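4 min read

Gudrun Haugland wants me to believe that a kitchen can be fixed with jars. I have heard this before, usually from people selling jars, so I went to see her in May with my mind fairly well made up.

Haugland runs Kavanagh, a small home-organising business, and she charges by the shelf. "People keep food in whatever it came in, and then they can't see what they've got," she said. I said that the packet generally has the name on it. She let that go. 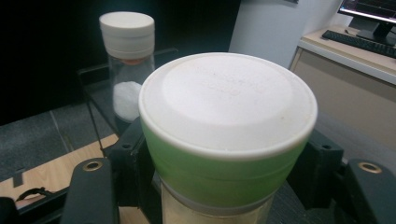 Eilif Hedlund

Her rule is clear containers for anything dry, with a wire rack to stop the tall ones wandering. The white stuff in the bottle could be salt or it could be sugar, and I put it to her that this was a fairly serious flaw. "You'd know your own kitchen," she said. Would I? "Well, you can put a label on. I don't mind labels." She used to mind them. Her first leaflet called them clutter.

The squat jar with the green band is the sort of thing she lets clients keep. Why that one and not the cereal box? "It has a proper lid and it's a decent shape," she said, and then admitted that taste came into it.

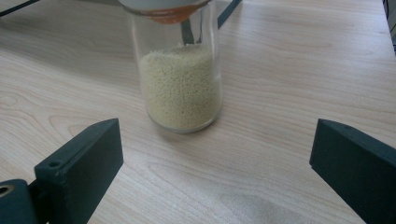

Pale beads in a clear jar, a little over half full.

I asked about all the empty space above the contents. Haugland says a jar filled to the top gets spilled. Perhaps, but you are still giving up shelf room to air, and at her prices I would want it back.

She claims clients save almost 40 pounds a month by not buying things twice. Had she checked? "They tell me," she said. How many of them? "Five." I wrote that down.

"You've got a cupboard at home you don't open," she said as I was putting my coat on. I have two.

Contact us | © Terico | Back to top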